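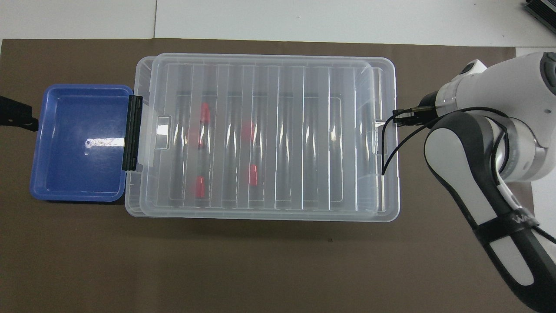
I spent most of yesterday evening sorting out the craft table, which had been bothering me since May. Small parts were ending up everywhere, and I was tired of picking them off the floor.

The brown mat went down first. It covers most of the white top, and things don't roll as far on it as they do on the bare surface. It was worth the 15 dollars.

After that I moved the small red pieces into the big clear container. I used to keep them in a cardboard box with a lid, and every time I wanted one I had to open it and dig. With clear sides I can see the red from my chair, even through the ribs in the plastic. It also has handles molded into the ends, so I can carry the whole thing to the kitchen when Isabelle needs the table.

The shallow blue tray is for whatever I'm working on. I take out what I need, put it in the tray, and put back what's left when I'm done. Kai-wen thinks I should get a second one — maybe I will, but I'd like to see if I keep using the first.

Next is the drawer underneath. It has 2 broken dividers and a lot of old string, and I haven't decided what to do with either.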